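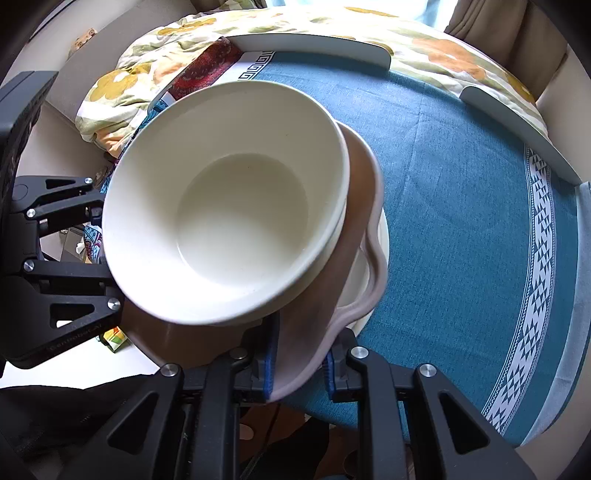 One customer told us in April that she had stopped buying plates by post altogether, as she was tired of opening boxes at arm's length. I want to start with that remark and leave it there for a moment before the first slide.

Slide 1. Title: Posting crockery from Esden

Say good morning. Mention that the talk is about packing and returns at Hanivo, and that I will leave glazes and suppliers to other people. Questions at the end, but shout if the sound goes.

Slide 2. Where we were

Hanivo sells tableware online and packs everything in one unit on the Skivwood estate. Last year we sent out 1,610 parcels with at least one breakable piece in them. Of those, 1,244 held more than one piece. That second number matters, as single mugs hardly ever gave us trouble. Mixed orders did.

Pause here. People usually want to write these down.

Slide 3. What a mixed order is

A bowl, a side plate and a dinner plate, say, bought together because they look good together. On a table you stack them and that is fine. In a van the same stack is three hard edges pressing on each other every time the driver brakes. We used to wrap the stack as one bundle. It was quick and it looked tidy in the box.

Slide 4. What the complaints said

Read out two or three from the handout. Most say chipped, few say smashed. The chip is nearly always on a rim or a foot ring. A smashed plate gets reported the same day. A chipped one may sit in a cupboard for a fortnight, and by then the box has gone out with the recycling and we can't see how it was packed.

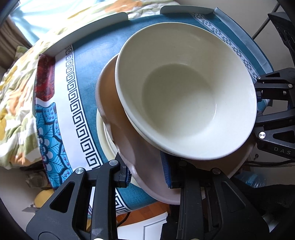 Wavy and fluted edges need a word of their own. They are popular and we won't stop selling them, but paper slides off the high points and bunches in the dips. Our packers now wrap the rim first with a folded strip, then the whole piece. It adds around 10 seconds a plate. I was against it until we had tried it for a month.

Slide 5. The change

Every piece is wrapped alone. Plates travel on edge, bowls travel upside down on a pad. Nothing ceramic touches the wall of the box. We moved to the Kubo insert, a plain card divider that folds flat, and we keep two sizes. The larger one is a nuisance to store, so ask me about shelving if you are thinking of it.

Slide 6. What it costs

The first order of inserts came to £599 — more than we had set aside, and I should have asked for a smaller run. Tape use went down, which I hadn't planned for. Packing time went up and has come back most of the way as people got used to it.

If time is short, skip to slide 8.

Slide 7. Returns

We changed the wording on the returns page too. It used to ask for "proof of damage", which sounded as if we didn't believe anyone. Now it asks for a photo of the piece and, if they still have it, one of the box. Far more people send the second photo. Those have taught us more than our own drop tests did.

Slide 8. Still to sort out

Teapots. Lids. Very flat serving dishes, which will not stand on edge in either size of insert. Gift orders, where the person who opens the box is not the person who paid and doesn't know who to write to.

Leave the contact slide up. Sample inserts are on the side table, please take one.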